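# Setting Up Your First Season in Stastgate 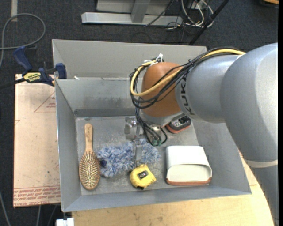

*Gray metal bin with a KUKA arm reaching in from the right.*

## Section 2: Building a wrestling card

Welcome back! If you worked through Section 1, you have your promotion named, your roster typed in and your ring names matched to the right people. Now comes the part most bookers look forward to, putting a show together from the opening match to the main event. Set aside an evening the first time you do it, and keep your paper notes close by if you are the kind of person who books on paper (plenty of us still are).

The steps below use a small promotion called Plondton Wrestling, which comes loaded with the program. You are welcome to follow along with it and delete it later, or jump right in with your own.

### Before you start

Open the **Roster** page and look down the status column. Anyone marked *Injured* or *On Tour* can still be dropped onto a card, and Stastgate will only warn you when you go to publish. It is much nicer to sort that out now than at the last minute with a poster already at the printer.

### Creating the show

1. From the main menu, choose **Shows**, then **New Show**.
2. Type the name of the event. Long names are fine on screen, but anything over 27 letters will wrap onto a second line on the printed card.
3. Pick the venue from the list. If it isn't there, choose **Add Venue** and fill in the street address and the bell time.
4. Choose a show type. *House Show* leaves out the broadcast timing, and *Taped* or *Live* turns it on.
5. Click **Save Draft**. You will land on an empty card.

### Adding matches

1. Click **Add Match** and choose the match type. Singles is already picked for you.
2. Drag the wrestlers in from the roster on the left. For a tag match, drop the first team in the top box and the second team in the bottom box.
3. Set the time limit. New matches start at 15 minutes, and you can type over that with whatever you like.
4. If a title is on the line, check **Championship** and pick the belt. The current holder has to be in the match before the box will let you check it.
5. Assign a referee.
6. Repeat until your card is full. One card holds up to 11 matches - more than most crowds will sit through, but it's there for your big tournament nights.

**Note:** Matches run in the order you see them. To move one, grab it by the left edge and slide it up or down. The bell times underneath will shift along with it, so there is no need to fix them by hand.

**Caution:** Deleting a match also deletes its finish and any storyline notes attached to it. There is no undo for this one. If you are just having second thoughts, use **Park Match** and it will wait for you in the side drawer.

### Entering the finish

Finishes are kept apart from the public card, and only people with booker access can open them.

1. Open the match and click the **Finish** tab.
2. Choose the winner and how the match ends (pinfall, submission, count-out, disqualification or draw).
3. Add any notes for the referee. Keep these short, as they print on the small pocket sheet.
4. Click **Lock Finish**.

### Publishing

Click **Check Card** first. Yellow flags are suggestions you can ignore, and red flags have to be cleared. The one new bookers run into most is a wrestler placed in 2 matches back to back. If you meant to do that, open the flag and choose **Allow**.

When the reds are gone, click **Publish**. Your card goes out to everyone on the roster, and the print version appears under **Files**. Continue to Section 3 for entrance music and running order sheets.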